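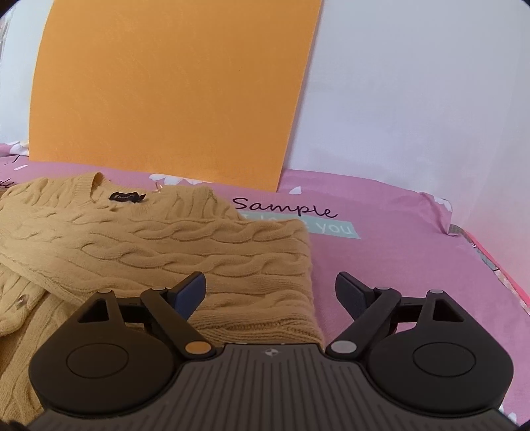 The cable knit in question, on my bed

stirora40
Okay knit people, fold or hang? I've been hanging this one since April and I swear the shoulders are growing little points. I tried folding it on the bed and ended up with a lump the size of a loaf of bread. Cables are so bulky!! How do you all do it?

Hirnon
Fold, always. Lay it face down, sleeves straight across the back, then bring the bottom up once. Only once! Folding in thirds is where your loaf comes from.

dridalora
Disagree, sorry. I hang all of mine, folded in half over the bar of a fat hanger, and I've never had a shoulder bump.

Hirnon
Over the bar is still folding lol. And you get a crease across the middle.

stirora40
Tried the once-up way and it's flatter, but now it's too wide for my drawer (50 cm, old dresser). Smoothing the arms out first helped a ton, though.

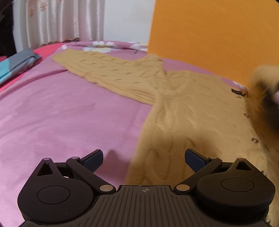
I keep wanting to button it before I fold. Does that matter, or am I just fussing?

yimer70
Button it, top and bottom at least, or the fronts slide around. For the drawer, try rolling it from the hem.

dridalora
Rolling a cable knit? Nope. Hanger!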